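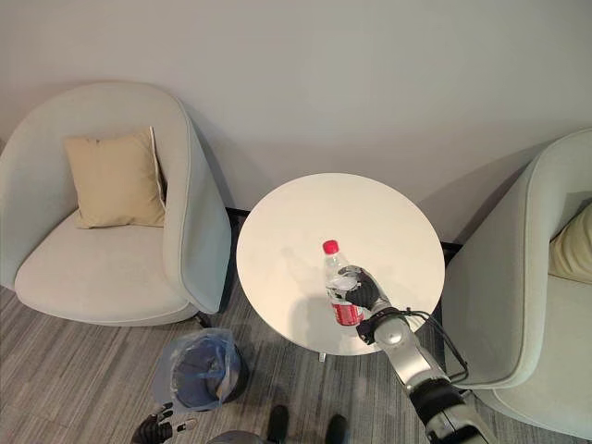
How often do you need to re-tension the finger tendons on a humanoid hand?
Every two weeks if it picks things up all day, and sooner if the grip starts to feel lazy.

Garkarero > Threads > Upkeep > Wanda Domański

I look after one humanoid at our Wedport site. It does light tidying: bottles off tables, trash into bins, cushions back on chairs. I get asked what the upkeep is like, so I'm writing down the whole routine in one thread.

Start of day, 7 a.m. Robot is on the hanger with its feet just off the floor. I power the body first and leave the arms off. I listen to the fans, then look at the joint page. All I want from the joint page is no red and no joint much warmer than its twin on the other side.

Then arms on, one at a time. Right arm always gets the longer look. Ours does most of its picking with the right hand, and the wear shows up there first.

Cable check. The arm cable runs in a loop near the wrist. The loop needs enough slack for full wrist roll, but if it's too big it snags on chair arms. I roll the wrist to both ends by hand and watch the connector. If the connector moves at all, the clamp is loose.

We had that clamp fail in April. The arm would drop out of the joint list for a second and come back, only when reaching low and across the body. I swapped the motor driver, which did nothing. Then I swapped the cable and the fault was gone. Cost me a day. Now I start with the cable.

Fault code was 931, for anybody searching. The manual has it under "actuator communication" and sends you to the driver board. Try the cable first.

Fingers. Open, close, open, close, then a slow pinch with each finger against the thumb. You're looking for one that arrives late. A late finger is a stretched tendon or dirt in the knuckle. Blow out the knuckle before you touch the tendon screw.

Tendon screw goes a quarter turn at a time. Close the hand and check again after each one. I overtightened the ring finger once and it held fine all morning, then ran hot and shut itself off after lunch.

Fingertip pads. Wipe with a damp lint-free cloth, let them dry, done. No alcohol on ours, it makes the rubber go shiny and then bottles slide. When a pad has a flat spot you can feel with your thumbnail, replace it.

Somebody asked about grip force on plastic bottles. A full one is easy. A half-empty one with the cap on is okay. An empty one with no cap folds up and drops. We set a low closing force and let it climb until the slip reading goes quiet. Takes longer than one hard squeeze, but it's gentler on the tendons too.

Where it grabs matters more than how hard. We aim for the middle of the bottle. Too high and the bottle swings when the arm lifts. Too low and the fingers bump the tabletop on the way in, and over time that chews up the pads.

White tables and clear plastic are a bad mix for the depth sensor. The bottle half disappears. A cap or a label with some color on it helps the detector a lot. For plain bottles with no label we had to collect extra training pictures on site, and it still misses more of those than I'd like.

Head camera. Clean the glass every morning with a microfiber, then run the calibration board. The neck on ours sags a little over a week. If the hand lands beside the object, always off in the same direction, don't touch the arm settings. Redo the head first.

Feet. Carpet fuzz gets packed into the edge of the sole. I pick it out with a plastic pry tool every Tuesday. If you leave it, the foot sensors read weight when the foot is in the air, and the robot takes tiny steps in place while it's supposed to be standing still.

Bins are their own problem. A soft bag folded over the rim can catch a fingertip on the way out. We changed the drop so the hand stops above the rim and lets go there. It misses once in a while. I'd still take a bottle on the floor over a bin dragged across the room.

Furniture moves. People shove chairs in toward the table and the arm loses its path. I set the reach planner to keep 5 cm clear of the chair arms. Less than that and the elbow brushes the fabric. More and it refuses half the jobs. Your number will depend on your arm.

Spares I keep in the cart: fingertip pads, one full set of tendons, two arm cables, wrist clamp screws, thread locker (the blue kind), and a spare Reisinger torque driver, as the first one has a habit of walking off.

Battery. Swap at the end of each shift and log it. We get about three hours of real work from a charge, less if it stands around holding its arms out. So between jobs, park the arms down at the sides.

Next job on my list is the left shoulder, which clicks on the way up. It may just be the cover rubbing. The Torkelska crew had the same click and fixed theirs with felt tape under the edge, so I'm trying that first — will post what I find.

Contact | © Garkarero | Back to top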